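The Dark Load

My mother-in-law, Mei-kuen Peng, believes there are two kinds of people, folders and stuffers, and when I married her son she had me down as a stuffer before the cake was cut. She wasn't wrong! I own one good drawer and the rest is a crime.

So when she called on Sunday to say the Trosta was closing and would I come help with the staff shirts, I figured it was a test. The Trosta is (was, I guess) her restaurant, 34 years on Grorkuslow Street, and every waiter who ever quit had handed a shirt back in a grocery bag. She kept them all. She wanted them folded before they went to the church sale.

"All of them?" I said.

"The dark ones first," she said, like that was a kindness.

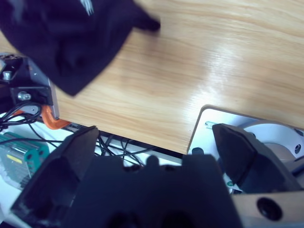 I got there at two with coffee and a bad attitude. She'd already started. She folds the way other people shuffle cards, sleeves in, sides in, up, over, done, and the whole time she's telling you about somebody's divorce. I did one and it came out looking like a sandwich somebody sat on. She reached across, shook it out and gave it back to me without even pausing the divorce.

We went on like that for an hour or so. Then she pulled one out of the bottom of the bag and stopped talking, and you have to understand, she never stops talking.

"Chih-ming's," she said.

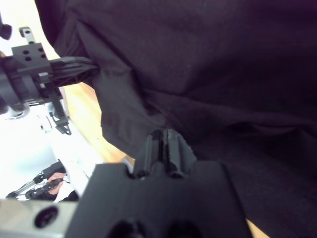
Chih-ming Tse was the cook before the cook before the last one. I knew the name the way you know a weather event. He left one February in the middle of a dinner rush and took the recipe for the brown sauce with him, and my husband says business never got all the way back. I'd always pictured a giant, so I looked hard at that cloth, all big slanting folds, charcoal with a little purple in it if you really stared. It was a shirt. It could have been anybody's.

"How do you know it's his?" I asked.

"I know," she said, and she went through it with her thumbs until she found the pocket. 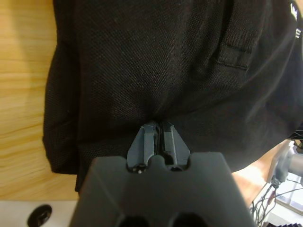

She pulled out a order slip, folded up about as small as paper goes, and it had been through the wash so many times it was practically felt. She opened it on her knee. You could still read the table number, 56, and we never had a table 56, she told me, the place only seats forty if they like each other.

"So what is it?"

"Grams," she said. "Sugar."

Then she laughed until she had to take her glasses off. All those years of guessing, and she'd been using almost double! She tucked the slip in her sleeve, slid the shirt over to me and told me to fold it nicely.

I did, too. It took me three tries. She looked at it for a while, and then she put it in her own purse and asked if I'd heard about the Taheri girl's wedding.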